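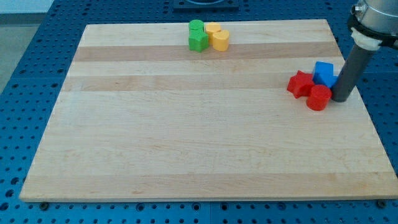
Réjean Melnyk
Member, Kitchen & Woodcare board

How often should I oil a maple board, and with what?

I finally treated myself to a proper maple cutting board and I love it! I want to look after it from the start. My neighbor swears by olive oil, my sister says never oil it at all, and the shop just said "now and then". I bake bread most mornings and chop a lot of onions, if that matters. Also, does the onion smell ever come out?

Yen-ting Chiang
Regular, 66 posts

Congratulations, maple is wonderful to cut on! Skip the olive oil – it goes rancid and the board will smell like an old pantry. Get food-grade mineral oil from the drugstore. Flood both faces and all the edges, leave it overnight, wipe off what's left in the morning. I did mine once a week for the first 5 weeks and now I do it monthly, or whenever it looks chalky. Stand it on edge to dry after washing, and never ever put it in the dishwasher.

For onions: coarse salt and half a lemon, scrub, rinse, dry. Works beautifully on garlic too.

Othmane Hegazy
New member

i just use whatever oil is in the cupboard, had mine nine years, no problems

Karim Abdelaziz
Member

Agree with Yen-ting on all of it. I'd add a board cream with beeswax on top of the oil, I melt my own (one part wax to four parts mineral oil) and a small jar lasts me up to eight months. Water beads right off, it's so satisfying! And keep a separate side for the bread – onion focaccia is great, onion brioche less so.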